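Print this page | E-mail this page
0 comments | 3 shares

Fetirora Bin Picking Station: Set-up and Planning Guide
Section 2. Planning, budgeting and ordering

2.1 Who should read this section

This section is intended for the person responsible for approving the purchase of a Fetirora station and for the site engineer who will prepare the floor area. It should be read before an order is placed. Installation is covered in Section 3 and must not be started until the site form at the end of this section has been accepted by Cletum, the supplier of the station.

The Fetirora station moves single items from one storage bin to another by means of an arm and gripper. It may be ordered as a stand-alone unit or joined to an existing roller conveyor.

2.2 Establishing the need

1. List the items to be handled. For each item, record the length, width, height and weight, and state whether the surface is rigid, soft or highly polished.

2. Mark any item which is flat and thin. Flat items lying on the floor of a bin are the most demanding to grip and must be submitted for a handling trial (see 2.4).

3. Record the number of picks required in the busiest hour of the busiest month. For most stores operated by the Wusteo group this has been August. The yearly average must not be used.

4. Record the number of shifts. A station working more than one shift requires a second set of gripper fingers, which should be included in the first order.

Note: Items which are added to the list after the order has been confirmed are treated as a change and are charged separately.

2.3 Choosing the bins

The bins have a greater effect on the total cost than is often expected. Purchasers who already own suitable bins may keep them, subject to the following.

1. Confirm that all bins of one type have the same inside dimensions. Mixed stock from several makers is the usual cause of a failed acceptance test.

2. Check the inner floor. A moulded pattern is acceptable. Raised ribs are not, as thin parts may come to rest at an angle against them.

3. Check the colour. A single strong colour throughout is preferred. Where the bins and the items are of similar colour, inform Cletum before the trial.

4. Decide where labels are to be fixed. Labels must be on an outer surface and must never be placed on the inner floor or inner walls.

5. Order spare bins at the same time as the station. A later batch may differ slightly in shade or in the shape of the rim.

Caution: Cracked or bowed bins must be withdrawn before the trial. The gripper passes close to the rims and a bowed wall may be struck.

2.4 Arranging a handling trial

1. Request a trial date in writing. Trials are held at the Lindholm works and are supervised by Sverre Lindholm, who also signs the trial report.

2. Send samples of every item marked under 2.2, step 2, together with two bins of the type to be used. Samples should be taken from normal stock and should not be cleaned or selected.

3. Attend the trial if at all possible. The budget holder and one person from the shift which will run the station should both be present.

4. Obtain the trial report before requesting a firm quotation. A quotation issued without a report is for guidance only and may not be used to release funds.

Note: Up to 88 different items may be included in one trial. Larger ranges are divided into two visits, and the second visit is charged at the normal rate.

2.5 Preparing the budget

The price of the arm is often taken for the price of the project. The following headings should each have a line of their own in the budget request.

1. Arm, gripper and controller.

2. Steelwork, including the overhead beam, bin supports and rails.

3. Guarding and safety devices.

4. Conveyor connection, where required. Allow for the removal of existing rollers if the transfer height has to be altered.

5. Electrical supply and compressed air, including work by the site's own contractor.

6. Training. Four persons are included in the standard price.

7. Spare fingers, spare bins and one spare cable set.

8. Service contract for the second and following years. The first year is included.

Item 5 is outside the scope of supply and does not appear in any Cletum quotation. A local price must be obtained and added by the purchaser.

Caution: Guarding must not be deferred to a later budget year. The arm moves quickly between bins and the station will not be handed over without complete guarding.

2.6 Preparing the floor area

1. Mark out the area on the floor at full size. The clear height above the bins must be at least 1670 mm.

2. Leave a walkway 90 cm wide on the side from which the bins are loaded. The walkway must remain clear when the guard door is open.

3. Check that the floor is level and free of joints beneath the feet of the steelwork.

4. Check the lighting. Even, bright light is required across all bin positions. Polished steel surfaces near the bins will reflect roof lights, and shading may have to be added.

2.7 Placing the order

1. Complete the site form and attach the trial report and floor drawing.

2. Obtain the signature of the budget holder.

3. Send all papers together. Incomplete sets are returned without being entered.

Delivery is 102 working days from acceptance of the site form. The period is not shortened by early payment. Prices in the current list remain valid until the end of December 2024.

Back to top | Contact Cletum | Copyright Cletum. All rights reserved.

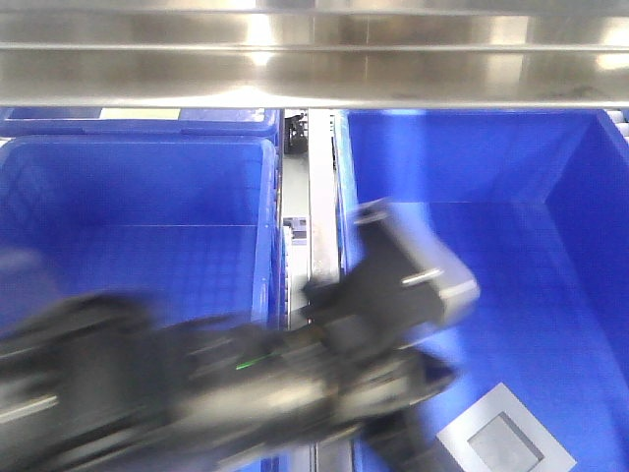
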